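Print this article | E-mail to a friend

What I want from a robot open day

By Jocelyn Desjardins
16/05/2019

The Gunberg lab in Wivthorpe opened its doors in March, and I went with my neighbor Clifford Hawthorne, who used to cook in a hospital kitchen. We were there for most of an afternoon. I came away thinking the lab had shown us the right thing and explained it badly.

The work on show was kitchen work, done in simulation. A program called Sinda draws a counter with a few things on it and puts a robot arm over the counter. The arm is given a job, such as moving an item from one place to another, and it tries. Then the counter is reset and it tries again. Visitors sat on folding chairs and watched this on a large screen. Grethe Ravn, who runs the group, told us the program had gone through 2,442 tries at one task before the lab moved on to the next.

Some people were let down. A man behind us said he had driven an hour to see a robot and was being shown a cartoon. I understand the complaint, but I think he was wrong. Most of the work in this field is repetition, and a lot of it is done on computers. If an open day is supposed to tell the public what the staff do all week, the screen is the place to point us.
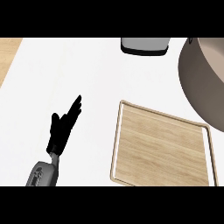 Clifford liked it more than I did. He said reaching for something on a crowded counter was a skill he had to teach to every new hire, and that it took longer than teaching them to chop. He asked whether the arm would slow down near a hot pan. Gaétan Gagnon, the engineer at the controls, said the simulated pans had no temperature. It was a plain answer to a good question, and I wish there had been more of them.

The talk that followed was the weak part. We got a slide with 744 on it and another with 378, and I could not tell you now which was hours and which was failed attempts. The word "learning" was used for everything. When someone asked what happens when the program is moved to a real arm, we were told that results were encouraging. I would have liked to hear how often it drops things.

Compare the Bergeron plant, where I took the tour last year. Their guide, Horațiu Neagu, began with a list of what the machines could not do, and the group asked questions for the rest of the hour. People can take bad news about a machine. They pay taxes toward some of this research and may work beside the results one day.

Gunberg says 76 people came this spring and that it will hold another open day next year. I plan to go. They should keep the screen, cut the slides in half, and give Gagnon the microphone.

We use cookies to improve your visit. By continuing to read, you accept our cookie policy.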